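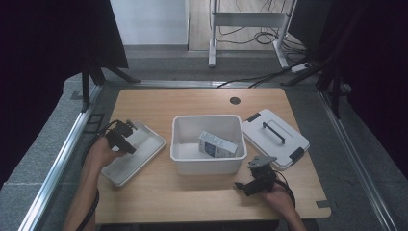 Storage Bin Review: Linholm White Bin with Latching Lid

Category: Home Storage and Organisation
Reading time: 2 min

The Linholm bin is a rectangular plastic container with a slightly flared rim and a separate lid. It was assessed over 30 days in our household storage programme, where it held small cartons, stationery and medical supplies. The Geleck and Pimar bins reviewed earlier in the series were used for comparison.

The lid is the strongest part of the design. It carries a black bar handle across the top and two black latch clips on its edges. In our trial the clips closed with a firm press and held when the bin was carried by the handle with a load of 800 grams. Users with limited grip may find the clips stiff during the first few days – this eased with regular use.

The white finish is plain and suits most rooms. It does show scuffs, and the inside should be wiped with a damp cloth before goods are moved from one bin to another. A single small carton will tip over and slide about in the base, so we recommend filling the bin or adding a divider. No divider is supplied.

The lid comes away completely and needs its own space on the table while the bin is being packed. On a narrow worktop this is an inconvenience. The Pimar bin, with its hinged lid, is easier to manage in such places.

We paired the bin with a shallow white tray for sorting items before they were put away. The tray is sold separately by Bandara.

The Linholm bin is recommended for cupboards and shelves within easy reach. We do not recommend it for loft storage. The guarantee runs for 2 years and covers the latch clips.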